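Speaker notes, Antigoni Giannakopoulos
Clurko: learning when the second arm should wait

Opening (slow down, I always rush this part). Thank the Huerta group for having us, and say hello to everyone who came over from Muvemthorpe, because some of them sat through the very rough version of this in August and were awfully kind about it.

So, the question. If you have 2 arms at one table and only one of them really needs to be working, what should the other one do? Most of us just park it and hope. We wanted the policy to learn the waiting as well, as part of the same task, so in Clurko holding still is an action like any other and the policy has to choose it.

Numbers, and please read them off the page this time! We trained on 494 simulated episodes in Sukus and tested on 140 new layouts. 127 of those finished without the arms touching each other. Say clearly that this is all simulation, and that we haven't tried it on hardware yet.

Somebody will ask about the open-frame cabinet. It's there because a gripper can come at the block from the side or over the top, and the crossbar makes either choice a bit awkward, which we rather like.

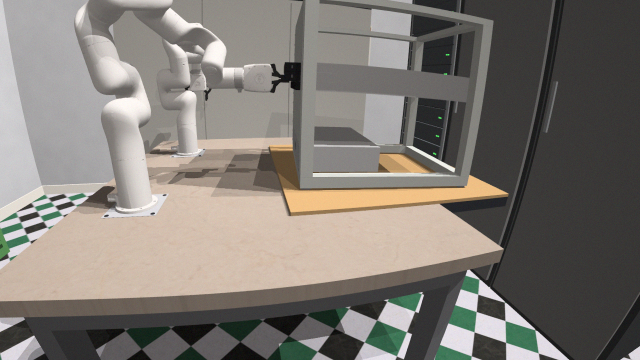

Then pause for a sip of water and go on to the failures, which I think are the more interesting half of the talk anyway. Most of them came from the waiting arm starting up too soon, so spend a good few minutes there and take questions as they come.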